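阅读时间：7分钟

第三节 把插线工位交给机械臂之前

前两节讲的是供电和固定底座，到这儿底座应该已经锁死了，急停按钮也试过了。没试过的话先回去试，我等你。

这一节是我在Tallinach的返修车间里一边干活一边写的，所以口气比较随便，请多包涵。我们这边原来靠手工给送修的路由器插线、通电、看灯、拔线，一台接一台，一个班下来手指头发木。Windine这套臂装上以后，插拔归它，人管摆放、判断和收尾。听着轻松，头几周其实挺乱的（后面会说到），下面的步骤就是乱完以后留下来的做法。

3.1 摆放工件

1. 把台面擦一遍。旧划痕擦不掉没关系，能擦掉的碎屑一定要擦掉，尤其是剪下来的扎带头。

2. 路由器平放，有字的那面朝上，带插口的短边朝向夹爪取线的一侧。不同型号厚薄不一样，换型号要重新示教高度，别指望上一批的数值还能用。

3. 线先理直再放进取线位。线要是带着卷，夹爪夹住以后插头会自己歪过去，对不准口。我的习惯是用手捋两下，捋完再放，比什么校正程序都管用！

4. 在面板上选“工件就位”，双手离开黄线，再按确认。

注意：夹爪合拢的时候不要伸手去扶线。我知道你想扶，我也想扶，干过手工的人都有这个毛病。线歪了就按暂停，退回第3步。

3.2 设定夹持位置

夹爪夹的是插头后面那一段，离插头越近越稳，可也不能夹到插头本体上，不然手指会先碰到机壳边。我们的程序编号是519，里面已经存好了一个起始位置，你只要微调。

5. 调出程序519，切到单步模式，速度拨到最低那一档。

6. 让夹爪空走一遍，眼睛盯着两根手指的末端。手指快到机壳边的时候停下来，看一眼间隙，再决定要不要往后退。

7. 夹上线，再走一遍。腕部相机的画面会出现在面板左侧，画面里插头和插口应该在一条直线上。夹爪本体会挡掉机身的一截，这个不用管，只要插口那一头露着就行。

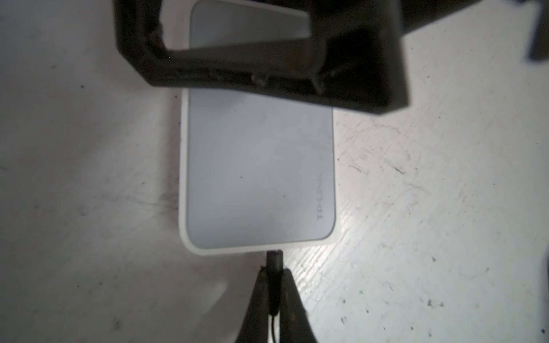

Benito Campos看完这一节的初稿以后回了我一段话，说夹持位置写得再细也没用，他真正想知道的是夹不住的时候算谁的：以前插坏一个口，谁插的谁填单子，现在单子上“操作人”那一栏到底写谁？他还说，他插了这么多年线，手上一使劲就知道口松没松，现在线不经手了，这个感觉往哪儿记？

这两个问题我都没法在说明书里糊弄过去，所以加了下面的3.3。第一稿里没有，算他的功劳。

3.3 人和臂怎么分工

先说单子。现在“操作人”写当班摆放工件的人，但旁边多了一栏“臂动作异常”，勾上以后这一单就转给设备组查日志，不进个人的差错记录。这条是八月谈下来的，之前有过一段时间两边都不认，气氛很僵。拿到旧版单子（没有那一栏的）请直接作废，别用笔在旁边补写，补写的设备组不收。

再说手感。Benito说得对，臂上的力反馈只会给一个数字，它不会告诉你“这个口有点松，再用两个月就接触不良了”。我们的办法很土：

8. 每班开工以后，先挑3台手插，插完再让臂插同样的3台，把手感和面板上的力值写在同一行。

9. 写手感不用讲究措辞，“涩”“松”“顶一下才进去”都行，班组里看得懂就好。

10. 手感和力值对不上的机器单独放到右手边的架子上，不要直接进下一道。

一开始有人嫌麻烦，说都上机器了还手插什么。后来这本记录慢慢写厚了，新来的人拿它学得挺快，现在倒是没人提要取消了。我自己也喜欢每天手插那几台，不然真的会忘。

说明：手插的时候臂必须处于锁定状态，面板显示“保持”还不够，要看到锁定图标才可以伸手。

3.4 试跑

11. 单步模式走通以后，切到连续模式，速度还是最低档，跑完一整盘再提速。

12. 提速一次只提一档。我见过一口气拉到头的，插头顶在机壳上，程序报错2082，整盘都得重来。

13. 报错2082的意思是“到位前受力过大”。处理方法：按暂停，松开夹爪，手动把臂抬高，检查插头有没有变形。插头变形的线直接报废，不要掰回来接着用！

14. 报错116是取线位空了，多半是上一根线被带走了，低头在台子底下找找，找到了放回去就好。

小心：连续模式下臂回取线位的那一下最快，站在侧面的人常常没有准备。巡台请从操作位这边走，别图近。

3.5 交接班

从前交接班就一句“剩半盘”，现在要多说几样：当前程序号、速度档、有没有没处理完的报错、架子上单独放着的机器是什么毛病。Aslak Haugland那一班用的是Mimex的交接模板，打印出来贴在立柱上，我觉得比我们自己画的表清楚，想用的可以找他要一份。Bermúdez那边的分厂用电子版，格式差不多，只是没有手感那一栏，从那边调过来的同事请记得补填。

还有一件跟按钮没关系的事。上了臂以后，原来并排坐着插线的几个人分开了，有的去看灯判断，有的去做返修，说话的机会少了很多。我们后来把开班前的十分钟留出来，大家站在台子边上过一遍前一天的异常，顺便聊两句。这十分钟算工时，班长排班的时候请不要把它排没了。

15. 下班前把臂退到停放位，夹爪张开，取线位清空，最后锁屏。夹着线过夜的话，线皮上会压出印子，第二天那根线就夹不稳了。

下一节讲换型号时怎么重新示教高度，动手之前请先把手边这一批跑完。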